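Condensación en dormitorios: lo que dicen dos inviernos de registros

En enero volví a descargar los datos de los sensores de humedad y ya tengo 2 temporadas completas. El piso es una segunda planta con fachada norte, muro de ladrillo con cámara sin aislar y ventanas de aluminio cambiadas por el propietario anterior. El dormitorio pequeño sigue siendo el peor de la casa.

Los equipos son dos registradores Stindness, uno a media altura en el tabique interior y otro en la esquina del muro exterior, detrás del armario. Toman una lectura cada diez minutos. Antes de colocarlos los tuve una noche juntos en una caja cerrada con sal húmeda, que debe estabilizarse en torno al 75 % de humedad relativa. El segundo marcaba dos puntos de más y lo corregí en la hoja de cálculo.

El primer invierno dejó 163 horas por encima del 80 % en la esquina. El segundo, 131. La diferencia parece buena, pero el segundo fue más suave y no he normalizado por temperatura exterior, así que no la atribuyo a nada todavía.

La humedad relativa por sí sola explica poco. Con el aire a 19 °C y un 60 % de humedad, el punto de rocío queda en 11 °C. La esquina baja de ese valor en las madrugadas frías y ahí condensa. El centro de la pared se mantiene casi siempre por encima de 14 °C, y por eso la mancha aparece solo en el encuentro con el forjado. Es un puente térmico de manual.

Cambios entre un invierno y otro:

Armario separado 6 centímetros del muro. Antes estaba pegado. La temperatura superficial de la esquina subió un grado de media.

Extractor Jetberg en el baño, con temporizador. El anterior movía muy poco aire y la rejilla estaba medio tapada con pintura.

Puerta del dormitorio abierta por la noche. Esto reduce el pico de las siete de la mañana – el más alto del día – más de lo que esperaba.

También probé un deshumidificador Kasprzak prestado. Saca agua, desde luego, pero seca el aire del centro de la habitación y en la esquina el efecto llega tarde y atenuado. Además, el ruido del compresor no es compatible con dormir al lado. Lo devolví.

Sobre la ropa de cama: un edredón grueso que cae hasta el suelo por el lado del muro frío crea una bolsa de aire quieto, igual que el armario. Ahora lo dejo recogido por ese lado y ventilo diez minutos antes de hacer la cama. No tengo medidas de esto, solo el criterio general de no tapar superficies frías.

Queda pendiente el aislamiento. Pedí presupuesto a Sidex para insuflar la cámara y la visita con endoscopio mostró restos de mortero en la parte baja, que pueden dejar zonas sin rellenar. Falta saber cuánto cuesta limpiarla. La alternativa es trasdosar por dentro, con pérdida de superficie y el riesgo de condensación intersticial si la barrera de vapor queda mal sellada en los enchufes.

Publicaré la hoja de cálculo cuando haya incorporado los grados día.

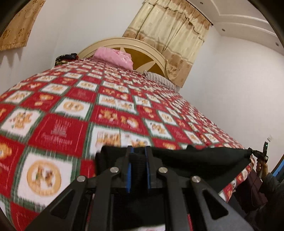

Khurram Pirzada
Autor del blog y técnico de instalaciones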